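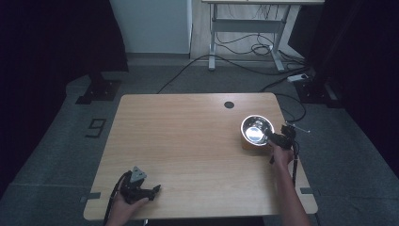
One reader wrote in to say that a steel mixing bowl is the only thing in a household that should never be replaced, and that anybody who owns a matching set of them has been tricked. We have had softer opening remarks, but the mail on bowls has always been like this.

Posted in August
By the Flisoris household pages

Steel bowl on a pale table, with the shine still on it. The little round cable hole near the far edge will appeal to a certain kind of reader, and we know you're out there.

Welcome to the bowl page. Last year we did chairs, which drew 18 letters, most of them about one chair. Bowls have already beaten that and the page has only just gone up. We asked for plain ones, the kind that get used for salad, for popcorn, for catching the drip under the bathroom sink, and then for salad again after a wash we will all agree was thorough.

The bowl above is as plain as they come. No rubber foot, no pouring lip that we can see, no lid that fits for a month and then never again. It has a bright white highlight on the inside, which every steel bowl gets the minute there's a light on, and which makes even a cheap one look as if it has been to a good school.

A word on the table, as tables get overlooked when there's something shiny on top. Rounded corners are the great kindness of modern furniture. My own kitchen table came from Flatwood and has corners you could open mail with. I have walked into the same one for six years, always with the same hip, usually carrying something with a lid I hadn't pushed down. If I had it to do over I would go for rounded, and in a light color too, where the crumbs have somewhere to hide.

The cable hole I'm less sure of. In a kitchen it would be full of rice by the weekend. On a desk it's a fine idea, and you only have to look at the tangle under the desk at the back to see that cables will go wherever they please, hole or no hole. Under mine they have formed a kind of nest. I vacuum up to it and stop.

Then there's the block. A small piece of light wood shows under the front rim of the bowl, and I approve. I keep a wood offcut by the stove for hot pans and it has outlived two trivets and a cork mat shaped like a pineapple. It cost 89 cents from the scrap bin at the Inotham lumber yard, and I have never found a better use for 89 cents.

For anyone shopping, a few bowl opinions, all mine:

Buy one bigger than you think. Bread dough has ambitions.

Tap it. A thin one rings on and on and will do so at six in the morning.

Skip the scouring pad on the inside if you like it shiny. The outside is already a lost cause.

Don't nest them wet. I once spent most of an evening getting two apart, with ice in one and hot water under the other, and the smaller one still comes out of the cupboard with a look about it.

Bowl mail goes to the usual address. Dents are welcome, and so are stories about how the dents got there. Colanders will have to wait for their own page.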